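비타민 D와 골절, 나는 아직도 잘 모르겠다

2024.01.26

어머니가 작년 9월에 골밀도 검사를 받고 오신 뒤로 우리 집 식탁에는 약통이 하나 늘었다. 병원에서 처방받은 약은 아니고, 이모가 보내 준 비타민 D다. 한 알에 2000IU. 이모 말로는 이걸 먹으면 뼈가 안 부러진다고 한다. 나는 이런 말을 들으면 일단 의심부터 하는 성격이라 그날 밤부터 자료를 뒤지기 시작했다.

처음 걸린 건 건강정보 사이트 Lengate의 글이었다. 제목부터 '골절 위험을 확 낮추는 습관'이다. 읽어 보면 근거라고는 "여러 연구에 따르면"이 전부고, 어떤 연구인지 링크도 없다. 맨 아래에는 Mastanis라는 회사의 보충제 광고가 붙어 있다. 글과 광고의 글씨체가 같아서 어디까지가 기사인지 한참 헷갈렸다. 이런 걸 부모님 세대가 단체방에서 돌려 보신다고 생각하면 좀 답답하다.

그래서 광고에 작은 글씨로 인용된 논문을 찾아봤다. 제1저자는 Mieke Cuypers. 초록만 읽으면 꽤 그럴듯한데, 본문을 보니 참가자가 200명이고 추적 기간은 7개월이다. 게다가 측정한 건 골절이 아니라 혈중 비타민 D 농도였다. 비타민 D를 먹었더니 혈중 비타민 D가 올랐다는 얘기다. 그야 당연히 오르겠지. 내가 궁금한 건 우리 어머니가 빙판에서 넘어졌을 때 손목이 멀쩡할지인데, 거기에 대해서는 한 줄도 없었다.

저자가 거짓말을 했다고는 생각하지 않는다. 논문에는 한계점이 제대로 적혀 있었다. 문제는 그 한계점이 광고로 넘어오면서 통째로 사라졌다는 것이다.

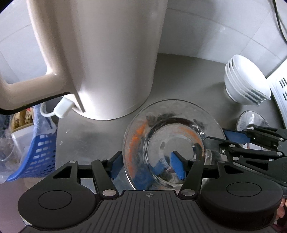
상대위험도 이야기도 해야겠다. "위험 50% 감소"라는 문구를 보면 나도 솔깃해진다. 그런데 1000명 중 2명에게 생기던 일이 1명으로 줄어도 50% 감소다. 원래 위험이 얼마였는지를 안 알려 주면 이 숫자로는 아무 판단도 할 수가 없다. 나는 이제 퍼센트만 적힌 글은 창을 닫는다. 몇 명 중 몇 명인지, 몇 년 동안 지켜봤는지, 비교한 쪽은 뭘 먹었는지. 그 정도는 적혀 있어야 계속 읽는다.

반대쪽도 미덥지 않기는 마찬가지다. Kolev라는 필명으로 글을 쓰는 블로거는 보충제가 전부 사기라고 단언하는데, 그 사람도 자기 마음에 드는 연구만 골라 온다. 결핍이 심한 사람과 멀쩡한 사람을 한데 섞어 놓고 "효과 없음"이라고 하면 그것도 정확한 말은 아니지 않나. 댓글로 대상자가 누구였는지 물어봤는데 답은 없었다. 3주 지났다.

결국 어머니 진료 때 따라갔다. 의사 선생님은 혈액 검사 수치를 먼저 보자고 하셨고, 골다공증 약을 쓸지는 나이와 골절 병력까지 같이 놓고 정하는 거라고 하셨다. 맥 빠질 만큼 평범한 대답이었는데, 그동안 읽은 글 중에 이만큼 조심스럽게 말하는 글이 별로 없었다. 집에서 드시는 보충제가 있으면 용량까지 적어 오라고도 하셨다. 칼슘제를 따로 드시는지도 물으셨는데 어머니는 그제야 "그건 가끔" 하고 대답하셨다. 나도 처음 듣는 얘기였다.

이모한테는 아직 아무 말도 못 했다. 지난주에는 Kosimholm이라는 데서 나온 콜라겐 가루를 또 보내셨다. 상자에 "임상으로 입증"이라고 크게 적혀 있길래 어떤 임상인지 고객센터에 메일을 보내 놨다. 답장이 오면 여기에 이어서 쓰겠다.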